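Unit 4: Repair, reuse and the life of office equipment

Reading for this unit: course reader, chapter 3, and the Plustmont case sheet.

What we mean by service life

Service life is the length of time a product stays in use. It can end because the product fails, because it no longer does what the owner needs, or because the owner replaces it on a set schedule. In offices the third reason is the most common one in our case material. Furniture, phones and computers are often written off on the same date, whatever shape they are in.

Keep service life apart from two terms that sound like it. Design life is what the maker planned for. Book life is the period over which the accountant spreads the cost. A desk can have a short book life and stay in use for decades.

The Plustmont case

Plustmont is a mid-sized insurance office. When it moved buildings in September it listed 116 items for disposal. A check by Zetitz, a local reuse firm, found that 61 of them worked and needed only cleaning or a minor part. The rest went for parts or for scrap.

Points to note from the case sheet:

The list was drawn up from purchase records. No item was tested before it went on the list.

Chairs were the largest group. Most of the faults were in gas lifts and casters, both of which are sold as spare parts.

The moving company charged by volume, so the office had a reason to get rid of bulky things first.

Staff were not asked what they wanted to keep. Several bought replacements later for items that had been given away.

The order of preference

Most waste policies rank the options in the same way. Use the item longer where it is. Pass it on to someone else. Repair it and then pass it on. Take out the working parts. Recycle the material. Send what is left to landfill or burn it.

In the exam you should be able to explain why the order matters. Each step down keeps less of the work that went into making the thing. A chair that is passed on keeps its full value as a chair. The same chair melted down keeps only the value of the steel.

What makes an item easy to repair

Fang, a furniture maker we will come back to in the next unit, uses bolts in place of glue on its seat frames. A worn part can be changed with one hex key. Compare this with a molded seat, where damage to one corner means replacing the whole shell.

The same test applies to electrical goods. Ask whether the case opens without damage, whether the parts can be told apart, and whether they can be bought singly. Desktop computers do fairly well on all three.

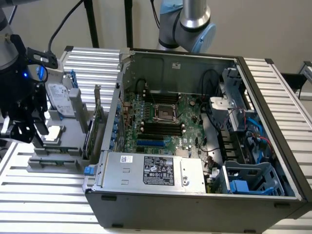
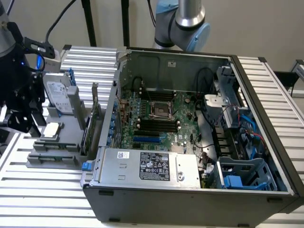
Desktop cases on their sides with the side panel off. The first shows empty memory slots and an open processor socket; in the second, a hard drive and a processor chip are held outside the case.

Costs and who pays them

Repair costs are mostly labor. Disposal costs are mostly transport and fees. The two often come out of different budgets, so a manager who saves on one may not see the effect on the other. At Plustmont, facilities paid for disposal and each department paid for its own replacements.

For class discussion

Bring one item from home or work that you stopped using while it still worked. Be ready to say which of the three reasons for the end of service life applies, and where it would sit in the order of preference.

Written work: one page on the Plustmont list. Say what you would have checked before the move and who should have done the checking. Utham Library has the full case file at the reserve desk; it may not be taken out overnight.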